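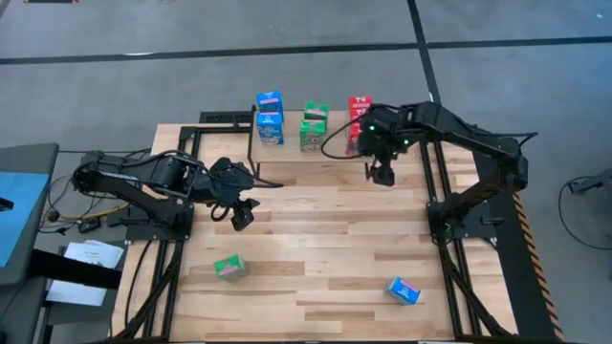
Words by Siiri Sproģis
Filed under: Shelf Life, the Fimbridge newsletter, July

I have been meaning to write about the small drink cartons for a long while now, and with the heat we've been having, and the speed at which the things have been disappearing, this seems like the month for it. If you only ever drink coffee you may want to skip down to the parking news. For everybody else, pull up a chair.

The pale wood riser is my favorite bit of furniture at the moment, and I know how that sounds when it is only a board on thin black metal legs. But I grew up in a house where everything lived at the back of a deep cupboard, and you had to get down on your knees with a flashlight to find the apple juice, and then it would be the one that expired in the spring. A board lifted up off the tabletop does away with all that. You see what there is and take one. It also happens to go very nicely with the maple strips of the table, which I have always thought was too handsome a surface to hide under boxes.

The stacking is by color, blue with blue and green with green, and I would like it to stay that way, please. I had a long and friendly argument with Kaiwen Ding on this subject. Kaiwen is for lining everything up in one row, since you can then read the front of each carton, and I do see the appeal. My trouble with a row is that it gets longer and longer until somebody sets a mug down at the end of it, and then a second mug, and by four in the afternoon you have a shelf of mugs. Stacks keep themselves to themselves. Two high is plenty, too. I have tried three at home and all it takes is one person closing the refrigerator with a hip.

Red is the color we run low on first. Last month's box held 32 cartons and the reds went so fast that I began to suspect my own family, who came by twice. So the next order is going to lean red, and if you are a quiet lover of the green ones, do speak up before I send it off! I order by what I hear people say, and the green drinkers are a very quiet bunch.

A few of you asked where the spares are kept. They are in the tall cabinet by the back stairs, second shelf, next to the Brastiro crackers. When you bring some out, put the older ones on top of the stack and the newer ones underneath. I know that means lifting a carton off and putting it back again, and I know it is a nuisance when you've got your other hand full of lunch, but it's a matter of seconds and it saves us throwing any away. Nidia Quispe used to work in her aunt's grocery and tells me they did the very same with the milk, only at five in the morning and in gloves.

Then there is the question of straws. The little paper-wrapped ones come off in the box and end up at the bottom, and I have been saving them in a jam jar, which now has more straws in it than we have cartons to put them in. Help yourself. Nesrin Dursun took a fistful for her daughter's bean plants, where they are apparently holding up very well.

As for the empties, rinse them if you can bear to, squash them flat, and put them in the bin with the yellow lid. An unsquashed carton takes up a ridiculous amount of room for something so small, and the bin only holds 60 liters. Please don't put an empty one back on the stack. I have picked up a carton that weighed nothing at all and felt quite let down for the rest of the morning.

The wood could do with some kindness as well. Cartons sweat when they come straight out of the cold, and a ring on pale wood is a stubborn thing to shift. I wipe the board with a barely damp cloth and then a dry one, going along the grain, and every so often it gets a thin coat of plain mineral oil, left on overnight. If you spill something sticky, wipe it up then and there, even if you're late for something.

Requests for the next box can go on the pad inside the cabinet door, with your name beside them so I know whom to ask when I can't read the handwriting. Peach has been written down twice already, in two different pens.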